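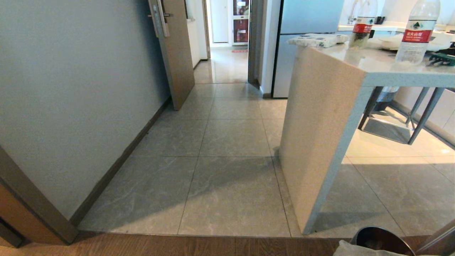
264

Chapter 11
Floor Transitions and Circulation Space

A hallway carries more foot traffic per unit of area than any other part of a dwelling. Its floor finish is selected for abrasion resistance first and appearance second. Large-format porcelain tile meets the first requirement and is now common in passages that adjoin a kitchen, where wood flooring from the living area ends at a straight threshold.

Two conditions govern the detailing of such a passage. The finished surfaces on either side of the threshold must be level to within 2 mm, and the grout lines must run parallel to the longer wall. An error in alignment is easily read against the baseboard, particularly one darker than the wall.

Section 11.1 covers substrate preparation. Section 11.2 covers layout, using the Rurkia apartment survey of 2,642 units. Door clearance over tile is treated in Section 11.3, and maintenance of polished finishes in Section 11.4. 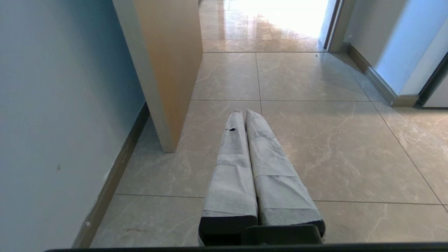
Why are the grout joints in a hallway often darker than the tile?
Dark grout conceals soil carried in by foot traffic, which collects in the joints before it shows on the tile face.

11.1 Substrate Preparation

The slab is checked with a straightedge in both directions before any adhesive is mixed. High spots are ground down. Low spots are filled with a leveling compound and left to cure for the period stated by the manufacturer.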